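Capítulo 3
Viscosidad: por qué unas cosas corren y otras se hacen de rogar

Empiezo este capítulo con una confesión. Durante mis dos primeros años de carrera confundí la viscosidad con la densidad, y lo hice con tanto aplomo que llegué a explicárselo mal a media clase en la biblioteca de Brasmont (si alguno me lee, perdón). Para mí, "espeso" y "pesado" eran la misma palabra. Luego eché un chorro de aceite en un vaso de agua, vi que el aceite flotaba tan tranquilo y se me vino abajo la teoría entera.

La densidad nos dice cuánta masa cabe en un volumen. La viscosidad habla de otra cosa: de lo que se resiste un fluido a que sus capas resbalen unas sobre otras. El aceite de oliva es menos denso que el agua y muchísimo más viscoso, y las dos cosas conviven en la misma botella sin pelearse.
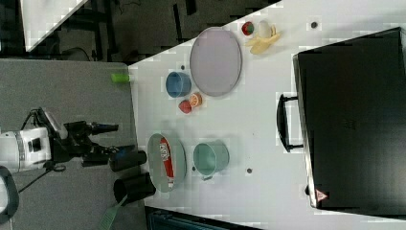 Meinir Morgan me escribió tras leer el borrador que ella empezaría por la miel, que todo el mundo la ha visto caer de la cuchara, y que lo de las capas solo se entiende cuando se ha perdido la paciencia esperando a que baje. Me parece una idea estupenda, así que vamos con la miel.

Imagina que inclinas un plato con una cucharada encima. La capa que toca el plato se queda quieta, pegada; la siguiente se desliza un poquito, la de más arriba otro poco más, y así hasta la superficie, que es la que más corre. Esa diferencia de velocidad entre capas se llama velocidad de deformación, y el esfuerzo que hace falta para mantenerla es el esfuerzo cortante. En la miel corriente, si doblas el esfuerzo, doblas la velocidad de deformación. A los fluidos que se portan así de bien los llamamos newtonianos, y con ellos trabajaremos hasta el apartado 3.4. 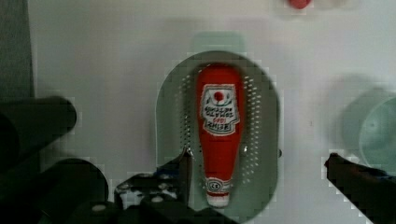 ¡Pero la cocina está llena de rebeldes! El kétchup, por ejemplo, apenas se mueve mientras el esfuerzo es pequeño y, en cuanto lo sacudes, se vuelve mucho más fluido. La mezcla de maicena y agua hace lo contrario: la remueves despacio y cede, le das un golpe y se pone dura. A los primeros los llamaremos pseudoplásticos, a los segundos dilatantes, y te prometo que los nombres asustan más que las ecuaciones. 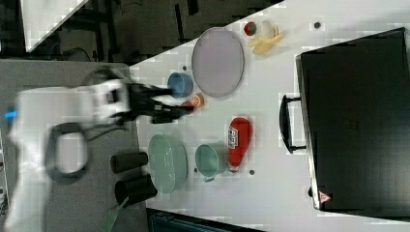
También cuenta la temperatura, claro. Calienta la miel al baño maría y verás que corre con una alegría nueva; en los líquidos, la viscosidad baja al subir la temperatura. En los gases sucede al revés, y a ese pequeño escándalo le dedico el apartado 3.5.

Antes de pasar página, busca un cronómetro, una canica y un vaso alto con 200 mililitros de jabón líquido. Deja caer la canica, apunta el tiempo y guarda el dato, que lo usaremos al llegar a la ley de Stokes.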